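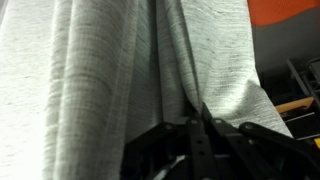
Pale grey marl, hanging up

Grey jersey gone stiff and a bit crispy after washing – how do I get it soft again?

Posted by Faizal Latuheru, 24 October 2021

Hi all, hoping somebody who knows their laundry can help me out. I've got a pile of grey marl cotton jersey things (two sweatshirts, a dressing gown and a big throw we use on the sofa) and over the last few months they've all gone horrible. Not dirty, just sort of stiff and scratchy, like they've been starched. The throw used to be lovely and now my daughter won't have it anywhere near her.

We moved to Wadmont in the spring and the water here is very hard, the kettle furs up in no time. The machine is an old Derkus that came with the house. I wash at 40 with Clatik powder and a good slosh of softener, and everything dries on an airer in the back bedroom as we haven't got a tumble dryer or much of a garden. I've tried more softener and if anything it's worse. I tried a different softener too, one that smelt of pears, and that just made the bedroom smell of pears.

Is it the water, the powder or the machine? And is it worth saving the throw or should I give up and cut it into dusters? Thanks!

marrowfat_jean

Hello Faizal, I'm in Wadmont as well so you have my sympathy, my shower head looks like a cave.

I'd put money on it being a build-up of powder and softener sitting in the cloth. In hard water the powder doesn't rinse out well, then the softener coats whatever's left, and it goes on building up wash after wash. So stop the softener altogether for a bit (I know, it feels wrong!) and do this:

Run the throw on its own through a hot wash with nothing in the drawer, as hot as the label lets you. Have a look through the door halfway – if there are suds, that's all old product coming out. Keep going with plain washes until the suds stop. Mine took two goes, and that was a bath mat, so a throw might want more.

After that use less powder than you think, or swap to a liquid, which I find rinses out much better round here. Add a scoop of water softener, the laundry sort and not the stuff for dishwashers. Don't cram the drum either.

Drying matters too. Cotton that dries dead still in a cold room always comes out like cardboard. Give everything a really hard shake before you hang it and another when it's nearly there, and scrunch it about in your hands a bit. My mum used to smack ours against the back step.

Pull the drawer out of the machine while you're at it and give it a scrub. Old ones get full of gunk.

Don't cut up the throw yet!

tobyp72

vinegar in the softener drawer. half a cup. done it for years

Caron Lodge Laundry

I'd go along with Jean on most of it, but go easy on the vinegar if the machine's getting on, as it can be hard on the rubber seals over time. Never mix it with bleach. Citric acid does a similar job on limescale, and an empty hot wash with some of that in would be my first move with a machine you've inherited. Check the label on the dressing gown before doing it hot, some jersey has elastane in it and will go baggy at the cuffs.

Faizal Latuheru

Thanks everyone. First plain wash is on now and there are suds halfway up the door, with nothing in the drawer! Bit disgusting. Will do the sweatshirts in November when the new liquid turns up and let you know.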